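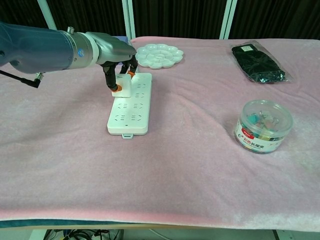 Section 4: Setting out the power strip and the plugs

Read this section before you plug anything in. The leaflet packed with most power strips says you can be up and running in a minute. You can, but that minute doesn't include finding out which plug blocks which socket.

These steps are for the Trelard craft table kit. They apply just as well to any long strip with its outlets in two columns.

4.1 Before you start

1. Switch off at the wall and leave the strip's own lead out of the wall socket.

2. Decide where the strip will live. A blanket is a fair surface for trying out the layout with the power off, as it stops things sliding and spares the tabletop. It is a poor surface for everyday use. See the caution below.

3. Move paint, palettes and water pots to the far side of the room. The Ornlow leaflet says "keep liquids at a sensible distance", without saying what a sensible distance is. We use 2 metres.

4. Put lidded tubs and bagged items somewhere they won't be knocked on to the strip when you reach across.

CAUTION: Do not run a power strip on a blanket, fleece, rug or cushion. Soft material holds heat in and fluff gets into the sockets. "Flame retardant" on a fabric label doesn't change this advice.

4.2 Placing the strip

1. Lay the strip lengthwise, pointing away from you, with the sockets facing up.

2. Put the end you will use most nearest to you. If your strip has a hanging tab, you may prefer that end at the back, where it won't catch a sleeve.

3. Check that the lead reaches the wall with slack to spare. If it doesn't, move the table. Do not join two strips together, whatever the person in the shop told you.

Note: A hanging tab is for hanging. Whether it will hold a strip loaded with plugs is another matter, and the Pindeck wall hook sold for the purpose gives a weight limit for the hook and none for the tab. If you want the strip on the wall, fix it with a proper bracket.

4.3 Fitting the plugs

1. Begin with the bulkiest plug and put it at one end. Slim plugs can share the middle.

2. Hold the plug by its body, never by the cable, and bring it straight down over the socket.

3. Line up the pins before you press. If it won't go in, stop and look. Some sockets have shutters that open only when all the pins meet them evenly, and pressing harder at an angle just bends something.

4. Press until the face of the plug sits flat. A plug that is nearly in counts as out – take it out and try again.

5. To remove it, pull straight up with your other hand steadying the strip. Rocking the plug from side to side does work, for a year or so, and then the socket is loose for good.

Note: "Universal" sockets are sold as taking every plug in the world. Treat this with suspicion. If a plug goes in but wobbles, use a strip made for that plug.

4.4 Adding up the load

1. Find the rating in watts on each appliance and write it down.

2. Add the figures together. A glue gun at 100 watts, a lamp and charger at 248 between them and a small heat tool at 500 come to 848.

3. Compare the total with the limit printed on your own strip. Do not rely on the box, which may cover several models.

CAUTION: Heaters and kettles do not belong on a craft table strip, even if the sums appear to allow it.

4.5 First switch-on

1. Take the blanket away and set the strip on the bare, dry table.

2. Plug the lead into the wall and switch on with every appliance off.

3. Turn the appliances on one at a time.

4. After ten minutes, feel the plugs and the strip with the back of your hand. If any part is hot, switch off at the wall and do not use the strip again.

Note: An indicator light, where there is one, tells you that power is reaching the strip. It doesn't tell you that the strip is safe. MacBrayne's surge-protected model is no exception.

Section checked by Eamon Keane, February. Go to Section 5 for tidying the cables.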